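Search posts Search

Spent my whole morning at the Drullton flea market again (I know, I know!) and it's grown to 189 stalls now, which is a lot of walking before coffee.

Veronika Ammann still has the cheese stand by the east gate, and she still cuts you a sliver of everything before you've even said hello. 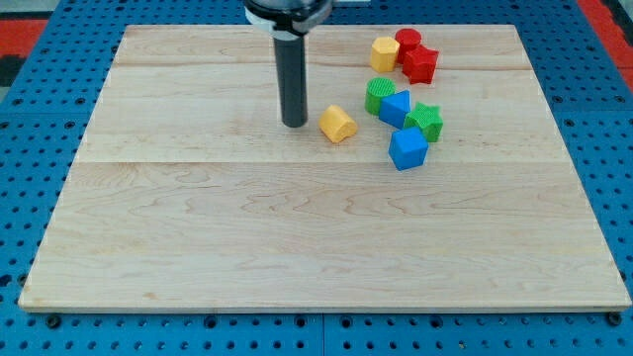
Then I got talking with the button man, paid $8 for a jar of them, and missed my bus home. Going back next week, of course!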